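Subject: Re: [grippers] Brornus vs. Andau fingers, first impressions
From: Ilham Osman
Date: 07/06/2018

Hi Savita, hi all,

Great timing, we have been at it by the kitchen island with the Andau pair!
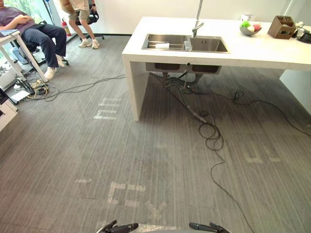 1. What you asked

Savita Bansal wrote:
> We have 62 grasps logged with the Brornus fingers and they are
> strong, but they close too hard on soft things. Has anyone on the
> list tried the Andau ones on a sponge or on fruit? And does the
> Jugah controller still drop the second arm when you run both?

2. Sponge and fruit

Yes to both, and I'm really happy with the Andau fingers. The sponge or cloth from the dish rack came up cleanly on 4 tries in a row, which the Brornus set never managed for me. The fruit-shaped stuff from the gray bowl is harder. The round pieces roll toward the rim as the fingers close, so come in from the top and go slow — half speed was fine for us. I haven't dared try the faucet yet.

3. Controller

The drop is gone with the January firmware, at least here. I ran left and right together for 1,000 open/close cycles and lost neither (I did cheer a little). You do have to set the timeout by hand on each arm, as the default comes back after a restart.

4. Still open

Has anyone put the Trolel wrist camera on these? I'd love to know if the mount clears the finger joints when fully open. Happy to send our settings file to whoever wants it.

Ilham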